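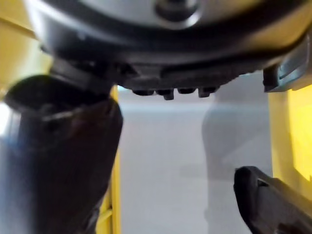 Wrist from straight underneath, four tabs along the lower rim.

Workshop notebook, September, started 7ish in the evening
3 min read

OK, headlight aim. I said I'd write this up before I forgot which wall marks were which, and I've already forgotten one of them, so let's go.

Alby Whitelaw brought his wagon over after getting flashed by oncoming cars the whole way down the Cimetside road. Low beams, not high beams, he swears. He'd swapped both bulbs himself back in the summer and hadn't touched anything since. I drove behind him once around the block and then toward him, and wow, yes, the left one was right in my eyes. If I'd been coming the other way on a wet night I would have been looking at the shoulder and hoping.

First thing I did was everything you're supposed to do before touching the adjusters, and I did it in the wrong order as usual. Set the tires (2 were low, both on the back, so the nose was sitting a hair down if anything, which makes the glare worse than it looked). Half a tank of gas, near enough. Got the bags of gravel out of the cargo area. Alby sat in the driver's seat and I bounced the front end a few times to let it settle. Then I found out I'd parked with one wheel on the drain cover and had to do it all again.

For the wall I used the long one at the back, with painter's tape. Measured the lens center height from the floor on each side, put a horizontal strip across at that height, then a vertical strip for each lamp. Dwayne Ridgeway says he uses a laser level for this and it takes him no time. Good for Dwayne. I used a string and a torpedo level and it was fine. Car square to the wall, backed off to the distance in the owner's manual. Please look that up for the car you've got instead of copying mine, they really do vary, and so does how far below the tape the cutoff should land.

Right lamp: pretty much where it should be. Left lamp: cutoff way above the tape and kicked over toward the center line. So I went for the adjuster, and it turned freely and did nothing at all. Turned it the other way, nothing. This is where I lost most of the evening.

Pulled the lamp out to look. The bulb wasn't seated! One of the locating ears was riding on top of the notch and the spring clip had just squashed it down and held it there, crooked. So the filament was sitting in the wrong place and no amount of aiming would have sorted it. I reseated it, clipped it, shone it at the wall and the cutoff snapped back into a proper shape, still high but sharp. I should have checked that before anything else. Fuzzy or lopsided pattern = look at the bulb first. Writing that big on the inside cover.

The dead adjuster was a stripped plastic ball socket behind the reflector. Malý makes a repair socket and I had 3 in the drawer from the van job, and one of them went in after some language. The Dredo ones look the same in the packet but the neck is a bit fatter and I couldn't get one to click home. Someone might have a trick for that, leave me a note if so.

After that it was easy. Covered the right lamp with a towel (only for a minute, don't cook the lens), brought the left down to its mark, swapped the towel over, gave the right a tiny nudge. Drove out to the Lutenitz turnoff and back once it was dark. At 40 on the unlit stretch I could read the signs in good time and not one person flashed me. Alby drove it home and texted that it felt dimmer. I think that's just the road close to the bumper, he was used to light being thrown up into the trees. Told him to give it a week.

Still to do:
- lens on the right is going hazy, needs polishing and a UV coat
- repaint the floor line for the front wheels, away from the drain cover
- order more Malý sockets
- ask Dwayne if I can borrow the laser level after all

Tape is still up on the back wall, please leave it, I want to do my own truck next.

4 comments · 2 shares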